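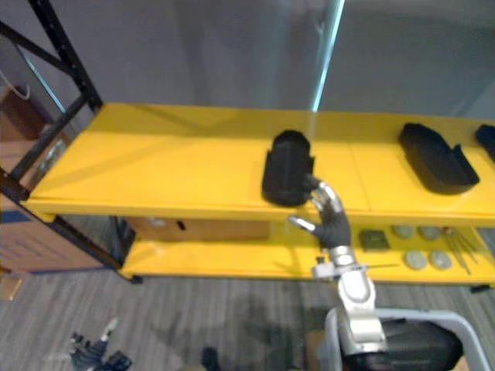 Storage Refit, Progress Report to the Elusley Workshop Fund

Prepared by: Annelore Haberkorn
For: Roswitha Wegener, grants office
Date: October 23, 2023

1. Scope of this report

The grant covers replacement of the open storage in the small-parts room at Bedwood, including shelving, labeling and the re-sorting of stock. This report covers work from August to the present. Purchasing of hand tools under the same grant is reported separately.

2. Shelving

The old particleboard racks have been removed and disposed of. Two-tier yellow units with black metal framing are now in use for the items that are handled most often. The supplier is Marchetti. Delivery was split into two loads, the second of which arrived nine days after the agreed date. No charge was made for the second delivery.

The yellow finish is glossy and shows dust and scuffs more readily than the gray sample we were first offered. It was chosen for contrast. Most of our stock in this group is black, and dark items were often missed on the old brown boards during stock checks.

Where top boards meet there is a faint seam. Staff have been asked to stand upright items clear of it. One board was found to rock slightly at the seam on delivery and was shimmed from below. It will be checked again at the end of the quarter.

3. Placement of stock

The top shelf is assigned to the larger black pieces. Tall, ribbed pieces are stored upright, and the long oval pieces are laid flat to the right of them. Pieces of different types are kept apart so that each can be gripped from the front without shifting its neighbor.

The lower shelf takes small, flat items. At present these include the pale gray discs, set out two by two, and the square olive-green piece next to them. The discs were previously kept in stacks inside a drawer, and the lower ones were seldom used. Laying them out in a single layer takes more shelf area but removes the need to unstack.

The gap between the two tiers is short. Anything tall has to go on top, and this limits how freely stock can be moved between levels. A wider gap would have required a different frame, outside the approved budget.

4. Labeling

Labels have been drafted for 33 stock types. Of these, 24 have been approved and printed. The remainder are held up by naming differences between our list and the Nisen catalog, from which most replacement pieces are ordered. Annelore Haberkorn is working through the list and expects to finish before the next report. Labels will be fixed to the front lip of each shelf once the names are settled – the adhesive is difficult to remove from the painted surface.

5. Budget

Spending on shelving is within the approved amount. Around 2000 dollars remains on the storage line. We request permission to spend part of this on shallow trays for the lower shelves, where round items can be pushed too far back to reach comfortably. A quote will be sent with the formal request.

6. Open points

- Confirm the load rating of the top boards in writing. Marchetti has given a figure by telephone only.
- Agree on a common set of stock names with Nisen.
- Recheck the shimmed board.
- Decide whether the stock in the rear cabinet will move to the new units or stay where it is. Bedwood staff prefer to leave it until the labels are complete.

7. Next period

Work planned for the next period consists of the remaining labels, the tray purchase if approved, and a full stock check against the revised list. The results of the check will be attached to the next report as a table, in the format used last year.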